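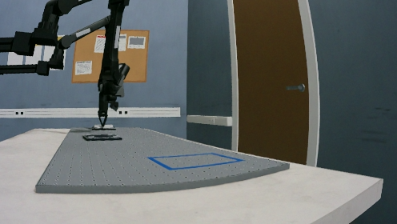
The Virwood Playhouse will reopen in January with a play that its own audience helped to write. The company spent the winter collecting memories of the old Foulkes mill from people who worked there, and the script is built out of what they said.

The company's artistic director, who has run the theater for nine years, wrote the script and will direct it. We talked in the upstairs office, where the radiator was on in spite of the weather.

"I didn't want to do a history lesson," she said. "I wanted to hear how people talked to each other on a shift. You get that from the arguments and the lunch breaks."

The play is called Prekosari. It was the nickname for the night crew at the mill, and the people she spoke to did not agree on where it came from. One man told her it was a family name. Two sisters who worked in the packing room said it was a card game. She has left both explanations in.

"They each get a scene," she said. "I'm not going to settle it for them."

She recorded 90 hours of conversation, most of it in kitchens. Typing it up took longer than the recording. The first draft ran close to five hours when the cast read it aloud, and she cut it over the spring. The version they are rehearsing now comes in at just over 2 hours with an intermission.

Asked what was hardest to lose, she named a long speech about a broken time clock. "It was very funny in the room. On paper it went on for six pages and nothing changed. I kept one line of it."

Five actors play all the parts. Three have worked with the company before, and the other two came through open auditions at the library. Nobody wears a wig or changes costume fully. A coat or a hat comes off the rack at the side of the stage and the actor becomes the next person.

"It's partly money," she said. "We have a small budget and I would sooner pay actors than rent clothes. But it also suits the piece. People moved between jobs in that building all the time."

The building work has been paid for in part by Trokine, a local firm that makes parts for heating systems. It covers new seating and a ramp at the Mill Street entrance. The lighting board, which dates from the theater's first season, will stay for now.

I asked whether former mill workers would get to see the show before it opens. She said there will be a dress rehearsal for everyone who was interviewed, along with one guest each, and that she is more nervous about that night than about the reviews.

"If they tell me I got something wrong, I'll have four days to fix it," she said. "I've told the cast not to get too attached to their lines."

Rehearsals are closed to the public, but the theater is still looking for photographs of the mill to hang in the lobby. Prints can be left at the box office in an envelope with a name and phone number on the back. They will be copied and returned.

Tickets go on sale in the fall.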